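Vevthorpe's curry night is coming back, and it's moving to Saturdays

May 20, 2023

I've been waiting on this one all spring, so forgive me if I sound a little giddy. The Vevthorpe community curry night is back on the calendar for August, after a long winter of me making chickpeas for one.
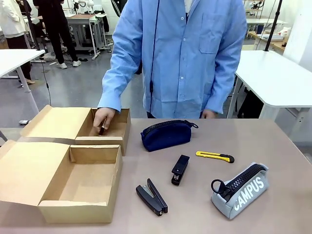 Naima Benmoussa told me the menu will stay vegetarian, same as before, but with 4 main dishes on the table where there used to be two. The potato and pea curry stays (thank goodness), and so does the spinach one with the toasted cumin on top. The new ones are an eggplant dish cooked down with tamarind and a red lentil dal that Bukola Yusuf has been testing on her neighbors since the snow melted. I got a bowl of the dal last week and went back for seconds before I'd sat down with the first. It's got a lot of ginger in it, so be warned if that's not your thing.

Cooking happens in the kitchen at Ogbonna, the lunch place on the corner by the bus stop, which closes early on Saturdays anyway. The room holds more than 400 people if you believe the sign by the door, but they're only setting out 30 tables and I think that's smart - last time the line for rice went clear out to the parking lot.

Raffaele Marino is doing the flatbreads again. He wants folks to know he's switched to a softer dough with yogurt in it, and that he will not be taking requests for garlic butter on the side. We'll see how long that lasts!

One thing to sort out ahead of time is spice. Naima says every dish will be cooked mild, with a bowl of green chili relish on each table so you can heat things up yourself. I asked if there'd be an extra hot version for people like me and she said to bring my own jar.

Sign-up sheets go up at Ogbonna next week. If you want to chop onions, put your name on the second page and bring your own knife.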